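Tips for sharing a work kitchen with the new arm

Gritcombe put a Clavberg arm on our put-away shift in October, and the dish closet has never been so tense. A few things that helped:

Keep your keys in your pocket. Anything on the table counts as work now.

Give each thing its own spot. We used to stack by mood, and the arm doesn't have moods.

Leave the jaws room. Before it closes on anything, they stand wide apart. 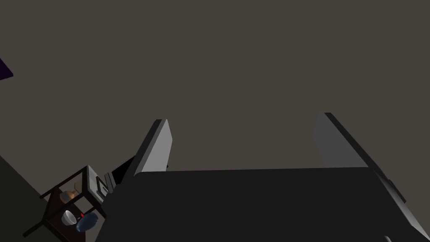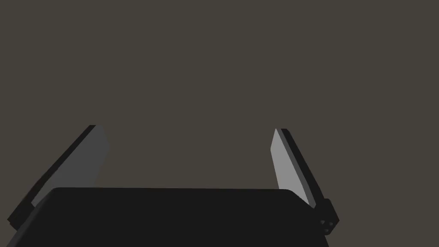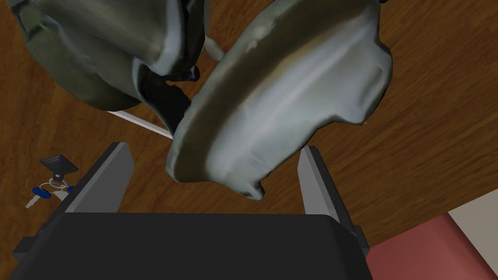 Two gray fingers, open each time.

Write down who gets to hit pause. For the first 130 shifts it was whoever was closest, so it was always me.

Ask about hours early. Lavanya Pinto lost her put-away time and got the ordering instead, which pays the same and comes with a chair. Two others got "flexibility," and they're still waiting to hear what that is.

Don't race it. I did. My wrist says hello.

Label the shelves anyway. The people on nights can't find the colander either.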